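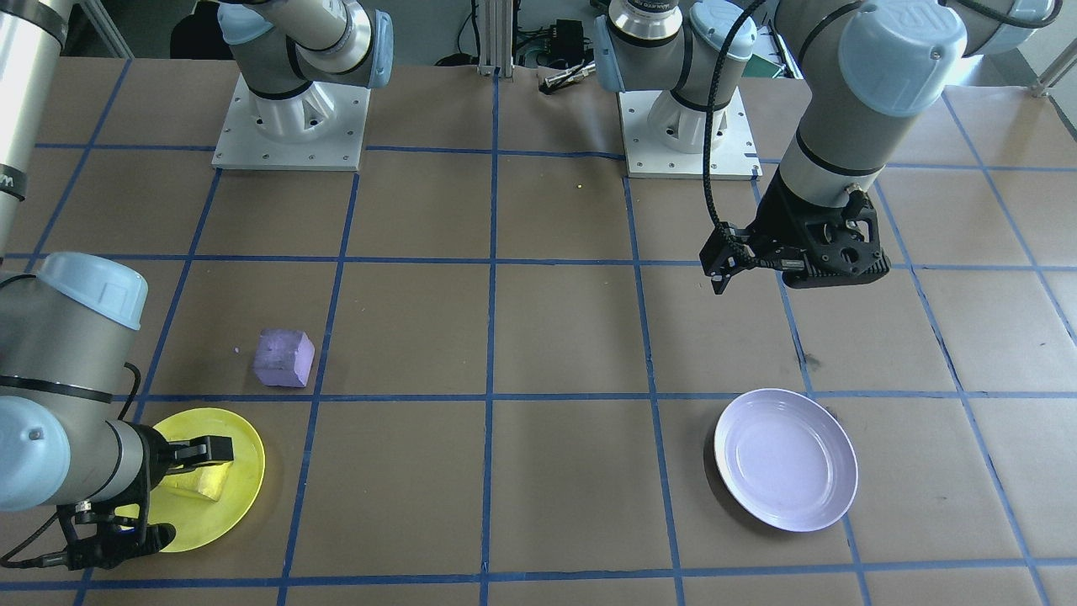 Werkstatt-Tipps / Messen und Auswerten

Rasterpapier auf dem Versuchstisch: Kraftpapier und Kreppband als Bezugsfläche für Greifversuche

Wer Greif- und Ablageversuche mit zwei Armen auswertet, braucht eine Fläche, auf der sich Startpositionen wiederholen und Endpositionen ablesen lassen. Gefräste Rasterplatten sind teuer, zerkratzen und spiegeln je nach Beschichtung. Im Projekt Gevlow arbeiten wir mit braunem Kraftpapier und blauem Malerkrepp. Die folgenden Hinweise beziehen sich auf den Aufbau in der Werkstatt Wumcombe und auf die Auswertung der Versuchsreihe mit Tellern, flachem gelbem Teil und Würfel.

Papier auflegen

Kraftpapier von der Rolle liegt nie von selbst plan. Am Vorabend zuschneiden, mit der Wölbung nach unten auslegen und an den Ecken beschweren. Erst danach umlaufend kleben. Stöße zwischen zwei Bahnen stumpf ausführen, nicht überlappend. Eine Überlappung von einer Papierstärke genügt, damit ein flacher Gegenstand beim Schieben hängen bleibt und der Versuch als Greiffehler gezählt wird, obwohl die Unterlage schuld war.

Die matte Seite gehört nach oben. Bei der glatten Seite entstehen unter Seitenlicht helle Bahnen, die von der Segmentierung gern als Objektkante gelesen werden.

Raster kleben

Zuerst alle Streifen in einer Richtung, dann alle quer dazu. Das Band abrollen, am fernen Ende ansetzen, leicht spannen und in einem Zug absenken. Wird es stückweise angedrückt, läuft es wellig. Ganz vermeiden lässt sich das freihändig nicht. Auch in unserem Raster liegen einige Streifen schief oder leicht gewellt. Für die Zuordnung zu einer Zelle ist das unerheblich. Für Abstandsmaße darf die Bandkante dagegen nicht als Lineal benutzt werden. Wer Millimeter braucht, misst vom Tischrand oder aus dem kalibrierten Kamerabild.

Malerkrepp nach dem Kleben nicht mit dem Fingernagel abreiben. Die Handfläche reicht, und das Band lässt sich später lösen, ohne die oberste Papierlage mitzunehmen.

Gegenstände auswählen

Der Satz besteht aus Alltagsteilen mit abgestuftem Kontrast. Ein weißer Teller mit schwachem Lavendelton und ein violetter Würfel heben sich gut vom braunen Papier ab. Der schwierige Fall ist absichtlich eingebaut: ein flaches gelbes Teil auf einem leuchtend gelben Teller. Die Farben liegen so nahe beieinander, dass die Erkennung nur über Kante und Schatten arbeiten kann, und sobald der Greifer darübersteht, verdeckt er einen Teil davon.

Glänzende Tellerränder erzeugen Reflexe. Wir lassen sie zu, halten aber die Beleuchtung innerhalb einer Reihe konstant und notieren die Tageszeit, wenn ein Fenster in der Nähe ist.

Abgenutzte Teile müssen nicht ersetzt werden. Ein Würfel mit runden, bestoßenen Kanten greift sich anders als ein neuer. Ein Austausch mitten in der Reihe verfälscht das Ergebnis stärker als der Verschleiß selbst. Soll getauscht werden, dann zwischen zwei Reihen und mit Vermerk.

Startposition festlegen

Bewährt hat sich die Angabe »Zelle plus Lage in der Zelle«, also etwa: untere linke Zelle, Teller darf die Linie leicht überdecken. Strenge Zentrierung kostet Zeit und bringt dem Modell Regelmäßigkeiten bei, die im Betrieb nicht vorkommen. Liegt ein Teller quer über einer senkrechten Linie zwischen zwei Zellen, wird er mit beiden Zellen protokolliert und nicht der größeren Fläche zugeschlagen. Diese Regel muss vor dem ersten Durchgang feststehen.

Beide Greifer sind in jeder Reihe gleich ausgestattet, hier mit schwarzen Zweifingergreifern. Der unbeteiligte Arm erhält eine definierte Warteposition mit offenen Fingern.

Kabel führen

Kabel an den Armen mit Schlaufe verlegen, lang genug für die äußerste Gelenkstellung. Kabel auf Tischhöhe an die Kante legen, außerhalb des Rasters. Vor Beginn jeden Arm einmal von Hand oder im Schleichgang durch den Arbeitsraum fahren und prüfen, ob eine Schlaufe das Papier berührt. Eine streifende Schlaufe verschiebt leichte Gegenstände, und im Protokoll erscheint das als unerklärte Drift.

Auswertung der Reihe

Protokolliert wurden 3121 Durchgänge mit der Software Rusinix. Jeder Durchgang umfasst eine Aufnahme vor dem Griff und eine nach dem Rückzug. Aussortiert wurden 461 Durchgänge, überwiegend wegen verschobener Unterlage oder fehlender zweiter Aufnahme. Sie gehen in keine Quote ein. Es verbleiben 2660.

Davon entfielen 845 auf den Fall Gelb auf Gelb. In 714 dieser Durchgänge wurde das Teil angehoben und in der Zielzelle abgelegt, entsprechend 84,5 Prozent. Als Erfolg gilt nur die Ablage vollständig innerhalb der Bandkanten. Berührt das Teil die Linie, zählt der Durchgang als Fehlablage. Ohne diese Festlegung lässt sich die Quote mit anderen Aufbauten nicht vergleichen.

Die Fehlgriffe wurden anhand der zweiten Aufnahme einzeln gesichtet. Die häufigste Ursache war ein zu hoch angesetzter Griff: Die Finger schlossen über dem Teil. Ein seitlicher Versatz kam seltener vor und trat fast nur auf, wenn der Schatten des Arms über den Teller fiel. Ein Gegenversuch mit weißem Teller unter demselben gelben Teil steht noch aus. Bis dahin bleibt offen, welcher Anteil auf die Farbe und welcher auf den Tellerrand zurückgeht.

Pflege und Wechsel

Krümel und Abrieb mit trockenem Pinsel entfernen, nicht wischen. Feuchtes Kraftpapier wellt sich dauerhaft. Kleine farbige Partikel sind vor jeder Reihe abzusuchen, vor allem gelbe, wenn ein gelbes Teil im Satz ist. Die Erkennung kann auch einen sehr kleinen Fleck als Kandidaten melden.

Dunkle Flecken auf dem Papier dürfen bleiben, solange sie im Leerbild enthalten sind. Dazu wird zu Beginn jeder Reihe eine Aufnahme ohne Gegenstände gespeichert. Kommt während der Reihe ein Fleck hinzu, neues Leerbild aufnehmen und die Durchgangsnummer eintragen.

Einzelne Bandstreifen lassen sich ersetzen, ohne das Papier zu wechseln. Den alten Streifen flach zurückziehen, den neuen auf die gleiche Spur setzen. Zwei Lagen übereinander sind zu vermeiden, auch an Stellen, an denen sich nur ein Ende gelöst hat.

Materialliste

Kraftpapier braun, Rolle, matt
Malerkrepp blau
Cuttermesser und Stahllineal
Gewichte für die Ecken
Trockener Flachpinsel
Protokollvorlage Quinlan, Blatt 2 (Zellenplan)

Der Zellenplan wird am Tisch ausgehängt und nach jedem Papierwechsel neu datiert.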